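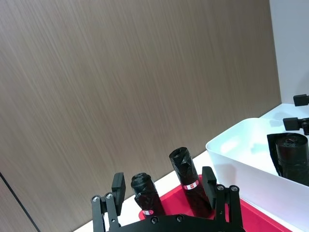
I own enough garbage bags to bury a small town. They come in rolls, the rolls come in packs, and I buy a pack every time I can't find the last one. The last one is always under something.

The cure, according to my sister-in-law and every store in the Cliltia shopping center, is bins. Put like with like and you'll know what you have. So I bought bins, and now I know what I have, mainly bins. The lids went missing by August.

I do like the colors. Red for one kind of thing, blue for another, a system any child could follow and no adult in my house ever has. 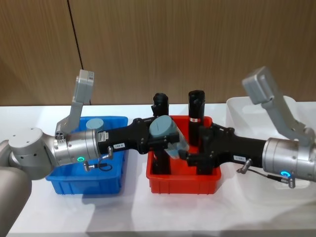
*Red bin, blue bin, and a clear cup.*

Cups are where sorting falls apart. Is a clear plastic cup kitchen, party or recycling? I've moved the same stack of 11 between three bins since spring – a cup can be all of those in one afternoon.
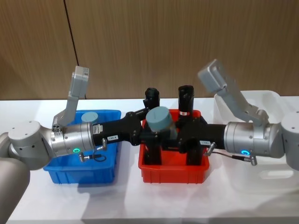
My own rule is two bins to a table, and whatever doesn't fit one or the other goes back where it came from. It's a bad rule. It does get the table cleared by dinner, and on Tuesday I found six rolls of bags, so I'm set until I lose them again.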